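Mutau Manipulation Research Group
Minutes of the Review Meeting on Simulated Grasping
Held May 18, 2024, Bombridge Building, second floor conference room
Status: approved for circulation to project partners

Present: members of the simulation team, the learning team and the hardware team. The Helmy liaison joined by telephone for items 2 to 4.

1. Minutes of the previous meeting

The minutes were accepted with one correction. Under item 3, "contact stiffness" should read "contact damping." The action on license renewal was closed. The action on the shared storage quota was carried over.

2. Randomized appearance in the grasping tasks

The learning team presented the results of the comparison agreed at the last review. Two policies were trained in the Bakular simulator on the same set of 200 objects. The first was trained with matte surfaces only. The second was trained with surface finish, color and lighting drawn at random for each episode, including finishes with strong reflections. Both policies were then tested on objects left out of training, each with a glossy finish.

The matte-only policy completed 37 percent of grasps. The randomized policy completed 60 percent. The team noted that both figures come from simulation and that no claim is made yet for the physical arm.

The hardware team asked whether the two policies had seen the same number of training episodes. The learning team confirmed that they had, and that the network, the action limits and the starting poses were also the same. The only planned difference was appearance. It was asked that this be stated in the first paragraph of the report and not left to the appendix.

There was discussion of the failed grasps. In the matte-only runs, most failures came late in the approach, with the fingers already near the object. The learning team's present view is that the policy mistakes the reflected gripper for part of the real one and corrects its position when no correction is needed. The simulation team considered this likely but unproven – a change in highlights alone might produce the same error. It was agreed that the two effects should be separated before the report is released.

3. Proposed separation test

The simulation team proposed a test in three conditions: full reflections, highlights only, and neither. Object shape, pose and background would be held fixed across conditions. Each condition would be run with 6 random seeds. The extra rendering time was judged acceptable provided the jobs are run overnight.

The Helmy liaison asked that upright rounded shapes be given priority, as these are the shapes of most interest to the partner. This was agreed. Flat-sided objects will follow if time allows.

4. Review of rendered views

The meeting looked at the wrist view used as policy input.
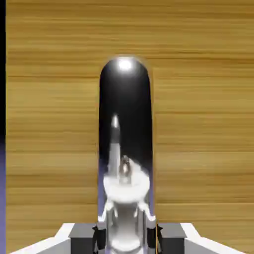
Secretary to the Review Meeting
Simulation Team, Mutau Manipulation Research Group

The black capsule was taken as the reference case for the separation test. Members noted that its lower half carries a stretched reflection of the gripper, while the upper half is nearly uniform black apart from the bright highlight close to the top of the dome. The learning team pointed out that the reflection lies between the two finger pads, in the part of the view where the policy is expected to judge alignment.

The hardware team asked whether the wood grain background could itself act as a cue, given its long parallel bands. The simulation team will keep the wood texture for the reference case and add one plain background as a check.

It was agreed that views of this kind will be stored with the episode logs from now on, so that failures can be examined without rendering them again.

5. Actions

Simulation team: prepare the three rendering conditions and the plain background.
Learning team: rerun both policies under all conditions and report results by seed.
Learning team: revise the opening paragraph of the report as noted under item 2.
Hardware team: propose a short list of glossy test objects for the physical arm.
All teams: send comments on the draft report to the secretary.

6. Other business

The storage quota will be raised with the Bombridge systems office. Members were reminded to remove old render caches.

7. Next meeting

The next review will be held in June, when the results of the separation test are due. The date will be circulated by the secretary.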